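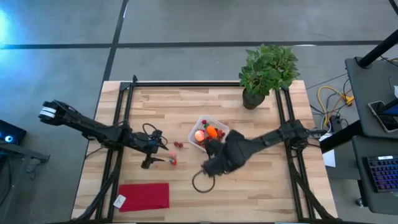
Community Workshop and Teaching Kitchen: Frequently Asked Questions

Last updated: 2018-05-14

Who may book the rooms at Kruger Hall?

Rooms may be booked by residents of the district, registered clubs, schools and small businesses. The person who signs the booking form must be at least 18 years old and must be present for the whole of the booking. That person is responsible for the room and for everyone in it.

How do I make a booking?

Bookings are made on the paper form available at the front desk or by telephone during office hours. Forms are handled by the bookings officer, Zinhle Molefe. A booking is not final until written confirmation has been issued. Please do not advertise an event before you have received this.

How far ahead should I apply?

Applications should reach the office at least 20 days before the date requested. Shorter notice can sometimes be accepted for the small meeting room. The main hall and the teaching kitchen are in heavy demand in May, and late requests for that month are usually declined.

How many people may each room hold?

The main hall holds up to 165 people seated. The limits for the other rooms are printed on the confirmation letter and posted beside each door. Babies and young children count toward the limit. Hirers who exceed the limit will be asked to reduce their numbers at once, and no refund is given if the event has to stop as a result.

What does it cost?

The current schedule of charges is available at the front desk. Registered clubs and schools pay the reduced rate. Setting up and clearing away must take place within the hours booked, and time used beyond those hours is charged at the full rate in half-hour steps.

Is a deposit required?

A refundable deposit of $1,000 is required for private parties and ticketed events in the main hall. Regular classes and club meetings are exempt. The deposit is returned by check after the room has been inspected. If cleaning or repairs are needed, the cost is deducted and an itemized statement is sent to the hirer.
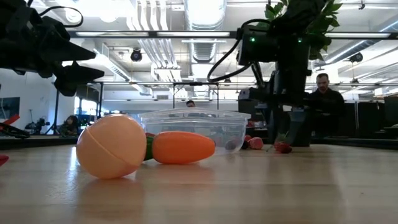 May I bring my own food and drink?

Food and drink may be brought into the main hall and the teaching kitchen, but not into the small meeting room or the library. Hirers who sell food must hold the proper permit and must send a copy to the office with the booking form.

Can I use an outside caterer?

Outside caterers are allowed if they carry their own liability insurance. Two firms, Pronetti and Brakenico, already have their papers on file with the office. Any other caterer must submit proof of insurance before the event. The office does not recommend one caterer over another and takes no part in agreements between hirers and caterers.

Is alcohol permitted?

Alcohol may be served at private events with prior written approval. It may not be sold without a license. All service must end 30 minutes before the close of the booking.

What equipment is included in the charge?

Folding chairs, tables and the use of the coat room are included. The sound system and the projector are available for an added charge and must be requested on the form. Hirers' own electrical items must be in good working order. Candles, smoke machines and portable heaters are not allowed in any room.

May I put up decorations?

Decorations may be hung from the picture rails with string or removable hooks. Tape, nails, tacks and glue may not be used on walls, doors or floors. All decorations must be taken down by the end of the booking.

What is the cancellation policy?

Cancellations must be made in writing. The full charge is returned when notice is received at least 20 days before the event. Half is returned for notice received after that point, and nothing is returned for notice received on the day itself. A change of date is treated as a cancellation unless the office agrees otherwise.

Where can I park?

Parking is available in the lot behind the building. Spaces by the rear entrance are reserved for persons with disabilities and for deliveries. Vehicles may not be left overnight.

Whom do I contact with a complaint?

Complaints should first be raised with the bookings officer. If the matter is not settled, write to the building manager, Angus Purves, at the hall address. A written reply will be sent to the address given in the letter. Please include the booking reference and a daytime telephone number.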